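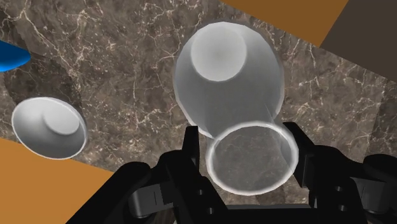
Hard water is a patient enemy. I live in Randoscombe, where the tap water contains so much chalk you could practically teach school with it, and over the years I've tried most of the cures people swear by. A few of them work. Cloudy cups are the complaint I hear most, and the first thing to settle is whether you're looking at scale or at how the cup was made. A frosted cup like the big white one held upside down over the brown marble is supposed to be milky, and no amount of vinegar will turn it into crystal. If yours started out clear, read on.

Cloudy cups and glasses

Fill a bowl with equal parts warm water and white vinegar and leave the glass in it for 12 minutes. Rub with a soft cloth, rinse, dry right away. If it comes out clear, you had scale, and you'll be doing this again by December. If it stays cloudy, the surface is etched, and you now own a frosted glass. Congratulations.

Skip the scouring powder. I did a set of Gronen tumblers with it once and they have looked like bathroom windows ever since.

The kettle

Citric acid beats vinegar, mostly because your tea won't taste like a pickle jar afterward. One tablespoon in a half-full kettle, boil, switch off, wait twenty minutes, pour out, rinse twice. My neighbor Arash Bakhtiari drops a marble in his kettle to "confuse the scale." The scale has not been confused, but the rattling is impressive.
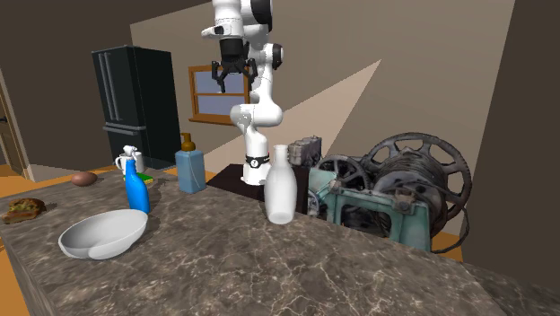

Everything I've said in favor of vinegar stops at the edge of a stone counter. Marble and limestone are the same sort of stuff as the crust in your kettle, so whatever dissolves one will happily start on the other. Lemon juice counts. So does wine, and so does the tomato sauce you were going to wipe up later. On a grey-brown slab with fine white veining, a dull spot can pass for part of the pattern until the light comes in low, and then you'll see every dinner party you ever gave.

For daily cleaning, use a drop of plain dish soap in warm water, wipe, wipe again with clean water, and dry with a towel. Drying matters more than the soap. Puddles left behind the faucet turn into a white ring, and the rings are stubborn.

Dull spots that have already happened need polishing powder made for marble. Try it in a corner first — the corner under the toaster, if you have any sense. I used Vandlow, which did a decent job on the small marks and nothing whatever for the big one. The big one now lives under a fruit bowl.

Faucets and shower heads

Tie a sandwich bag of vinegar over the shower head with a rubber band and leave it for an hour. Overnight is too long for some finishes. Old toothbrush for the holes, then run it hot for a minute with the curtain closed.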